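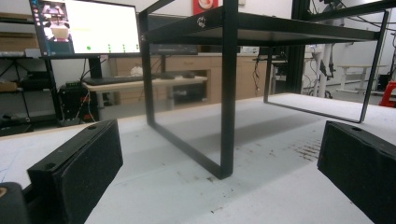
White tabletop with scuffs and small dark specks.

Karaki Surface Care Notes

Version 6, maintained by Widad Kanaan

Karaki is a set of short text records on how people clean and look after tables, counters and desks at home and in shared workrooms. Each record covers one surface, one kind of mark and what the writer did about it.

Contents

The set has 469 records in English. Most are between 30 and 700 characters long. Longer entries were split at a paragraph break and share the same entry number.

records.csv - the main table
terms.csv - spellings we merged, such as "countertop" and "counter top"
changes.txt - what changed in each version

Fields

entry - number, repeated when an entry was split
surface - table, counter, desk, shelf or other
finish - as the writer gave it, blank if not stated
mark - scuff, stain, ring, glue, ink, grit or other
method - free text
outcome - gone, fainter, same, worse or blank

Where the text comes from

The records were written for the Lililine household notebook and passed on with the writers' consent. A smaller batch came from the Jedby workroom log, which closed in August. Names, street addresses and phone numbers were removed by hand before release.

Known problems

The finish field is weak. Many writers put "white" or "shiny" and left it at that, so please don't use it to sort by material. Outcome is blank for most of the Jedby entries, as the log had no place for it. Ink and pen marks were one group up to version 4 and old counts won't match.

Some methods are bad advice. A few writers used scouring powder on gloss finishes and recorded the mark as gone, with no word on what happened to the shine. We left these in. The set records what people did - it is not a cleaning guide.

Loading

The files are plain UTF-8 with a header row. Commas inside the method field are quoted. Older copies of the Zenley reader drop the last column, so check that outcome is there after import.

Corrections

Send the entry number and the corrected text to Widad Kanaan. Fixes go into the next version and are listed in changes.txt.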